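Tetorora student build log, thread. 2 min read

April 2019. Our class project this term is pick and place on drinkware. Target object: one mug, orange inside, black handle. Everything else on the counter is clutter the planner has to avoid.

Evaristo Villaseñor wrote the grasp scorer. I have the wrist camera and the calibration. Code name for the whole stack is Forkska.

Wrist view, orange mug between the fingers:

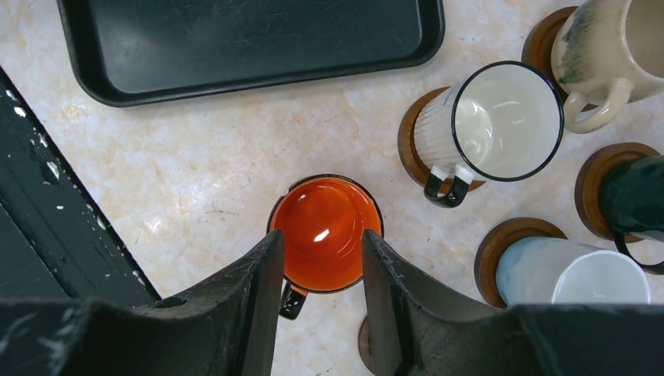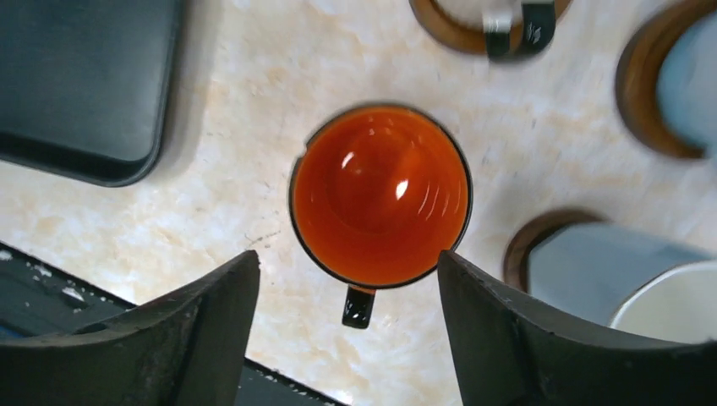
Vol. 2, No. 5

Handle angle matters more than we planned for. With the handle pointing back toward the wrist, the scorer wants one finger on each side of the body. Rotate it 90 degrees and the handle gets in the way of a finger.

Glare is the other problem. Glossy glaze puts highlights inside the bowl, and the circle fit sometimes locks onto one. We now fit the black rim only.

Training set is 1,014 labeled views. I threw out 54 for bad labels, mostly mine.

Next: the Jurčo test, same task with the mug positions shuffled between runs. Scorer weights are frozen until then. Demo is in July.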